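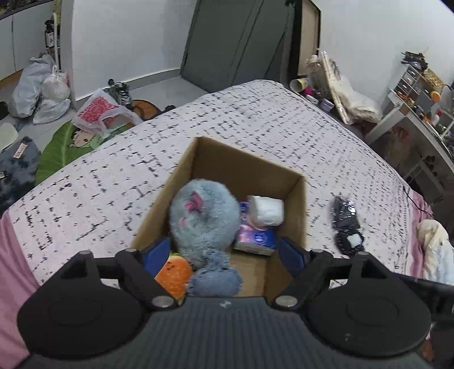

Figure 3. Soft toys and boxed items in an open carton on the bed.

Section 2. Packing the Bedroom Carton

This section covers soft toys, small boxed items and loose things from the bedroom floor. Clothing on hangers and bed linen are covered in Section 3. Read the whole section before you start, and have tape, a marker and a few clean plastic bags within reach.

Before you begin

The carton supplied with the Wellerholm moving kit ships flat. Fold the short bottom flaps in first, then the long ones, and run tape along the center seam with a hand's width of overlap up each side. Press the tape down firmly at both ends. Turn the carton over and stand it on the bed with all top flaps open.

Working on the bed keeps the carton at a comfortable height. Leave the bedspread on while you pack and pull it reasonably flat under the carton. A carton standing on a fold leans to one side, and the contents shift as you fill it.

Note: If the mattress is very soft, or if the carton will hold anything heavier than toys, use a table or the floor.

Filling the carton

1. Check each toy before it goes in. Look for loose seams, buttons and bows. Set aside anything that needs washing.

2. Place boxed items first. Stand them upright against a side wall with the printed face turned toward the middle, so you can read it when the carton is opened.

3. Put the largest soft toy next to the boxed items. Seat it upright and let the long fur or the legs hang down naturally. Do not fold a toy at the neck.

4. Fit the smaller toys into the space that is left, beginning at the corners. A plush toy makes good padding between a box and the wall of the carton.

5. Lay small wrapped packets on top of a boxed item or in a gap near the top. Packets at the bottom are easily forgotten when the carton is unpacked.

6. Press down lightly with both hands. The contents should give a little and spring back. If they stay down, there is room for another toy.

7. Look across the top. Nothing should stand higher than the fold line of the flaps.

Caution: Do not pack liquids, lotions or open bottles with soft toys. Carry them separately in a sealed bag.

Caution: Keep plastic bags away from small children while you work. Put empty ones back in the kit between steps.

Items to keep out

Some things from the bedroom should not go in this carton, even when there is space for them:

Shoes and slippers. Pack these in their own bag, soles together.
Glittery or sequined bags. Glitter rubs off onto long fur and is hard to remove. Wrap the bag in a clean cloth and pack it with accessories.
Round cushions. Stack them flat in a large bag with the air pressed out.
Rugs. Shake them outside, roll them with the printed side in and tie them at both ends.
Dark dyed cloth. Keep it apart from pale plush in case the color transfers.

Bags that are already full can stay as they are if they are tied and labeled. Stand them against a wall, clear of the door, and load them last.

Closing and labeling

1. Fold the short top flaps in, then the long ones. If the long flaps do not meet, take out the top item and repack it. Do not force them.

2. Tape the center seam the same way as the bottom.

3. Write the room, the owner's name and the carton number on two sides and on the top. Use the number from your packing list, for example: BEDROOM — S. ABERA — 789.

4. Copy the contents onto the packing list. A short entry is enough: "plush toys, boxed items, wrapped packets."

5. Lift the carton from underneath with both hands and move it off the bed. Do not drag it across the bedspread — the tape edge can catch on the fabric.

Note: A toy that a child sleeps with should travel in hand luggage. Add it to the list as "carried" so no one searches the cartons for it on the first night.

Storing before the move

Keep filled cartons indoors, off bare concrete and away from radiators. Cartons of soft toys are light and belong at the top of a stack. If they will be stored past June, open them once and check for damp before taping them shut again.

Replacement labels and packing lists are in the back pocket of the kit.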